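Food and Drink Preparation, Unit 5: Cold Fruit Drinks, Mixing and Portioning
Kumcombe evening course, November intake
Handout prepared by Mared Rosser. Batch sheets by Mechthild Berchtold.

5.1 Scope

The unit covers the preparation of cold fruit drinks from a measured base, the layout of the work surface, and the transfer of liquid between small closed containers and open vessels. Carbonated drinks are dealt with in Unit 6. Hot infusions are not part of the course.

5.2 Terms

Base: the concentrated fruit liquid before water is added.
Working jug: the open vessel in which the base is diluted and stirred.
Portion container: a small lidded cup or capped bottle holding a measured amount of base or purée.
Serving glass: the glass in which the drink is finished.
Discard bin: any wide open container kept for rinsings and spillage.

In the batch sheets the word "measure" always refers to the portion container when full to its marked line. It does not refer to a bar measure.

5.3 Opening a portion container

Stand the container on the table before opening it. Hold the body at or below the middle with one hand and work the lid with the other. A thin-walled cup deforms if gripped near the rim, and the contents rise against the lid. Keep the serving glass within reach and the spoon to the side of it. Fruit pieces stay in their own container until the liquid has been poured.

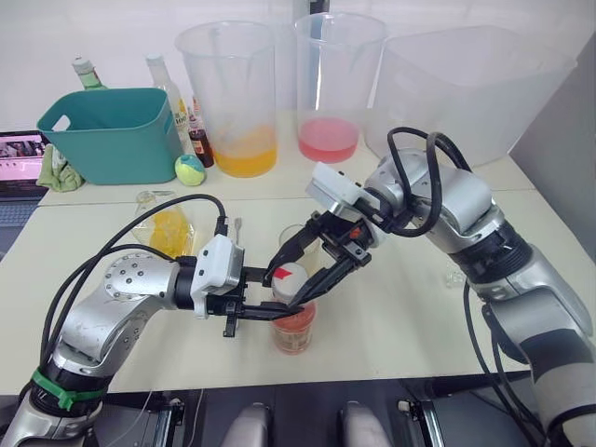

Should the base be stirred before or after the water is added?
At both stages. Fruit base settles on standing, so it is stirred once in its own container where the opening allows it, or turned over gently with the lid on where it does not. It is stirred a second time in the working jug after the water has gone in. Ten slow turns are sufficient for a jug of the size used in class.

5.4 Quantities

The standard class batch is 2,000 ml of finished drink. This is made from 700 ml of base, and the balance is water and ice melt. Ice is counted by weight at 1 g to 1 ml and is entered on the sheet before it goes into the jug.

The Hopkin sheet (orange) and the Ulodora sheet (pink berry) use the same proportions. They differ only in the fruit added at the end. Do not exchange base between the two sheets part-way through a batch, as the sugar figures will no longer be valid.

A finished batch measuring more than 2,193 ml is recorded as over-diluted. It may be drunk but is not used for the tasting comparison in 5.7.

5.5 Layout of the table

Large vessels stand at the back and small ones at the front. The centre is kept for the container being opened and for the long spoon. Bottles not required for the current batch are grouped to one side, with the cloth next to them. Caps and lids are put down with the inner face upwards.

The layout is the same for every batch, including a batch of one glass. Students who are left-handed may reverse it, provided that the whole layout is reversed.

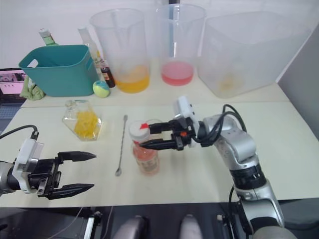

Each working jug is given its own stirrer, and the stirrer remains with that jug until washing up. The long spoon is reserved for the serving glass. If it has been used in a jug by mistake it is rinsed and wiped before further use. Jugs are filled to no more than three quarters of their height to leave room for stirring.

5.6 Pouring

(a) Remove the cap fully. Do not pour past a loosened cap.
(b) Bring the lip of the bottle over the glass before tilting.
(c) Tilt slowly until flow begins, then hold the angle.
(d) Return the bottle upright over the glass and wait for the last drop.
(e) Replace the cap at once.

For thick purée, step (c) is replaced by spooning. Scrape the wall of the cup downwards and enter any amount left behind as loss.

5.7 Tasting comparison

Each pair tastes the Hopkin and Ulodora batches at the same dilution, then again after 5 minutes on ice. Record sweetness, sharpness and thickness on the Vuvora scale printed on the reverse of the batch sheet. Water is taken between samples.

5.8 Written work

Complete both batch sheets, showing the calculation of water for each. Add a short note on settling in the base. Sheets go to Mechthild Berchtold before the start of Unit 6.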